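Trokdale Sorting Tray – Set-up and Care Guide

4. Preparing the tray for use

4.1 Where to put the tray

Choose a table which is flat and strong. The tray is made of sheet metal and it is heavier than it looks, so please lift it with both hands under the base and never by the divider. The divider is fixed in two places only and it can bend.

1. Clear the table and wipe it with a dry cloth.
2. Lay the tray down gently, with the narrow compartment on the far side from you.
3. Push lightly on each corner. If the tray rocks, turn it half around and try again.
4. Leave a free space on the table for the storage box of the blocks.

Note: The walls open outward to the top. When the tray stands near the edge of the table, a sleeve can catch on the rim. Keep it one hand's width from the edge.

4.2 Putting in the blocks

The blocks are delivered in two lengths. The red blocks are the long ones and the dark green blocks are the short ones. Please begin with a small quantity until the users know the work.

5. Take three red blocks and three green blocks from the storage box.
6. Put all of them in the large front compartment. Do not throw them, as the noise is unpleasant in a small room.
7. Spread them with the flat hand, so that they lie on the floor of the compartment and not one on another. They do not need to be straight or in any order.
8. Keep the narrow rear compartment empty at this moment. It will receive the sorted blocks in section 5. 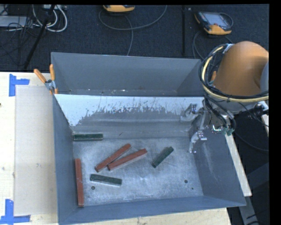 Trokdale Guide, Issue 9 – page 2

A block may come to rest along the foot of the divider. It can stay there. If the user has difficulty to take it out with the fingers, push one end of it toward the middle and it will turn by itself.

For the first exercise we recommend that only one color is moved to the rear compartment. Mrs. Marjorie Hartley, who tested the tray with her evening group in November, began always with the green blocks, and after this she let the users choose.

4.3 Wear of the surface

The metal inside the tray becomes scratched with use. Fine scratches and lighter patches on the floor of the front compartment are normal and do not disturb the work. The same is true for small pale scuffs on the blocks.

The white layer on the upper part of the divider can also become ragged at its lower edge and show the gray metal below.

CAUTION: Do not pull at loose flakes with the fingernail. Remove them with a soft brush, and take out all blocks before you do this.

CAUTION: Do not use steel wool or scouring powder on any part of the tray.

9. After each use, return the blocks to the storage box.
10. Wipe the floor of both compartments with a slightly damp cloth, then with a dry one. Small specks collect at the bottom of the narrow compartment – a dry paintbrush reaches them better than the cloth.
11. Let the tray stand open until it is fully dry.

4.4 Replacement parts

Blocks can be ordered singly. Please give the color and the part number: 91 for red, 511 for green. The divider is not sold alone, but it can be coated again by our workshop in Encombe. Write to Roy Treloar, Spare Parts, and tell him if the tray has the old or the new rim.

Continue with section 5, First exercises.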